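Toy swap fills up fast as Bundbridge families clear the decks

Families in Bundbridge have handed over 1,422 toys for this year's Neltudura toy swap, and there are still evenings of collecting left to go before the doors open in November.

The swap, now in its third year, works on a very simple idea. You bring in what your children have stopped playing with, you go home with something they haven't met yet, and no money changes hands. Last year's total was 400, so everybody involved is a bit giddy!

A good deal of the sorting happens in people's homes, on whatever surface is free. Macarena Echeverría has given over her table to it, plaid cloth and all, and the octopuses have been a great hit with her two.

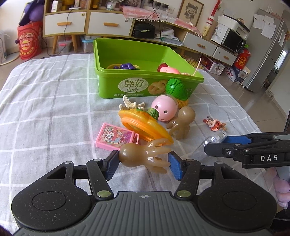
"My daughter keeps rescuing things," she said. "I put something down to go, and ten minutes later it's in her bedroom with a name. We've had words about the pineapple."

Small toys are the ones the organisers want most (the play food goes in minutes, apparently, and last year there was a queue for it). They ask that sets stay together where possible and that anything needing batteries comes with them taken out. Jigsaws are welcome too, and 186 have come in already, all of them checked for missing pieces by Dardo Zapata, who says he has never enjoyed an autumn more.

Tubs and bins are handy for carrying it all, and you can have yours back on the day if you put your name on the bottom.
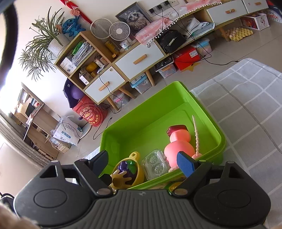 Grapes, a wand and more in a lime-green bin at the sorting.

The hope is to reach up to 2,000 toys by opening time, which would mean using the upstairs room at Leiva Hall as well. Drop-offs are at the side door from 4pm to 6.30pm. Ask for Catalina Alarcón, and do bring the children along to help carry!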